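December, nearly teatime

Finally got to the toy kitchen box today, which has been sitting on my list since we moved to Tevbridge. I'd told myself it would take an hour. It took the whole afternoon, mostly because I kept stopping to look at things (and to eat toast, if I'm being fair to the toast).

The plan is that the whole lot goes to the playroom at Tultholm before the holidays, so everything has to come out, get a wipe and be sorted into what's worth sending and what isn't. I'd put aside 2 big boxes and thought that would be plenty. Ha! The pretend food alone filled most of one, and I still hadn't touched the pans or the little appliances.

I set a good bit of it out on the black table so I could see what went with what. The stovetop is my favourite, I have to say. I love the knobs on it, and the kettle is such a sweet shape. And there's the iron with its bright red handle, which I'd have fought other children for at that age. We only ever had a flat bit of wood to iron with and were told to use our imaginations.

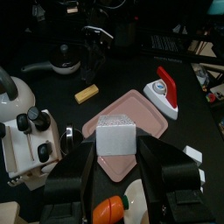 Pink plate, speckly foam cube, and the iron over on the right.

The cube is staying with the plate, I've decided. It could be cake, it could be tofu, it could be a very posh sugar lump - whoever is running the kitchen can choose. The small yellow block can be butter. I did wonder about the loose stick, but sticks are always wanted for stirring, so in it goes.

Then I went looking online to see what a new set costs and wished I hadn't. Catorard have one for 70 pounds with hardly any pans in it! And the fancy one was 200. I shut the lid of the laptop and felt much fonder of ours.

Still to do: find the bag of pretend vegetables, ring the Lawal shop about more boxes, and wash the tea towels I want to wrap the pans in. My back is complaining now, so the rest can wait until after supper. Soup again, I think, with the end of the good bread.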